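Manholm Guitar Nights Return in September With Longer Sets and a New Room

The Manholm guitar series will come back in September after a summer off, with a bigger stage, a later closing time and Mwanaisha Simiyu booked to open the first night.

Simiyu, a guitarist and singer who plays mostly slow blues and some older soul material, last appeared in the series as a support act. This time she has the full evening. She will play two sets with a four-piece band, the first at 8 p.m. and the second after a half-hour break. Her second album, Droder, was recorded over the winter and will be on sale at the door on vinyl and CD.

"I want to play the songs at the length they were written," Simiyu said. "A couple of them had to be trimmed for the record. On stage we can let the solos go where they go."

The series has moved out of the back bar at the Hamada, where it started, and into the upstairs hall of the same building. The bar held 70 people, and most shows last season sold out before the day. The hall is licensed for 169 with the floor partly seated. Tables will be set along both side walls, and the area in front of the stage will be left open for people who want to stand.

Regulars who liked the small room may miss it. Sightlines from the back bar were poor, though, and a support post stood between half the audience and the drummer. The upstairs stage is two feet higher and has no posts in front of it. It also has its own loading door, so bands will no longer carry amplifiers through the crowd.

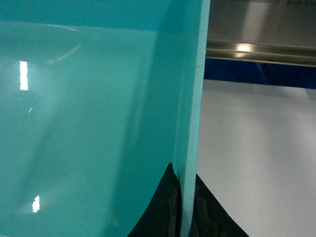 The sound system is the other change. The old one was put together from parts over several years and struggled with anything louder than a trio. The hall has its own speakers and a proper mixing desk, and the organizers have rented extra monitors for the season. Guitarists have been asked to bring small tube amps and leave the large cabinets at home. A limit of 100 decibels applies at the mixing position, and shows must end by 11:30 p.m. That is an hour later than the bar allowed.

After Simiyu, the program runs through to spring with one headline show each month. The October date goes to Mitov, an instrumental trio that built its following on long, loud versions of Chicago standards and has lately been writing its own tunes. The group has a new bass player this year and plans to record the show for a possible live release. People who attend that night should expect microphones over the audience and will be asked to keep talk down during the quieter numbers.

November is set aside for acoustic players. Three solo performers will each play a 40-minute set, followed by a shared set at the end. Two of the names are confirmed but have not been announced, and the third slot is still open. The lineup will be posted at the box office when it is complete.

There is no show in December, when the hall is booked for private parties. The January and February dates are held for touring acts, and contracts for both are being worked out.

The open jam is staying in the back bar. It will run on the same night as each headline show, starting after the second set, and is free to anyone with a ticket for the hall. Players should bring their own guitar and cable. A drum kit, a bass amp and two guitar amps are provided. Sign-up is on paper at the bar, and each group gets three songs. Last season the list was often full within minutes, so late arrivals may end up listening.

Simiyu said she plans to stay for the jam after her show. She got her first booking in the series that way, sitting in on a slow minor blues with a band she had never met. She was asked back to open for another act the following month.

Her new record is a step away from the first one, which was mostly covers. It has nine songs, eight of them her own, and was cut live in the studio with few overdubs. The title track is a seven-minute shuffle with a long slide solo. The closing number has only voice and one guitar. She said both will be in the September show, along with older songs and a few requests if time allows.

Tickets for the opening night are $31 and can be bought at the Hamada box office or by phone. Seats at the tables are first come, first served, and the price is the same for sitting and standing. Doors open at 7 p.m. The kitchen downstairs will serve food until 9 p.m., and drinks can be taken up to the hall in plastic cups.

The upstairs hall can be reached by elevator from the side entrance. Anyone who needs a reserved seat near the stage should call the box office before the day of the show.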